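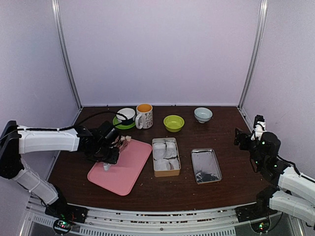 The brown table, with the cups and bowls at the back and the pink tray in front.

Crumbs again. I wiped this table down in June with the good oil and told myself I would keep up with it, and it is November 2025 and I have done it 2 more times. Dark wood shows everything. On the old white table from Fitzgerald you could leave toast crumbs for days and not notice them.

I have been trying to sort out the cups and bowls before the move to Terkitholm. The new kitchen has one shelf for dishes and it is 30 inches long, so a lot of what we have will not fit. I set out four things from the everyday cupboard to decide on first.

The white cup on the green saucer stays. They were not sold together. The saucer came from a box of odd ones at the Jamton flea market, and I like the two of them better than any set I have bought.

The tall white mug with the gray pattern stays too. It holds more than the others and gets used every day.

The lime-green bowl I am less sure of. It is a good size for cereal but the color is a lot first thing in the morning. We had 9 bowls at one point and I have not missed the ones that went.

The pale blue-gray bowl with the little foot is the one I would save in a fire. It is fine for rice, soup, or keys by the door.

The pink tray is plastic and cost next to nothing at Wurnent. I have looked at nicer ones. It catches small pieces that would otherwise end up on the floor, it rinses off in the sink, and it weighs nothing, so it is going in the box.

That makes four things to keep, five if the green bowl gets in. Glasses are next, and then the drawer with the lids, which I have put off for 3 weeks. I also need to find out if the new place has a hook for dish towels. The table is coming with us either way, and I will oil it again once it is in.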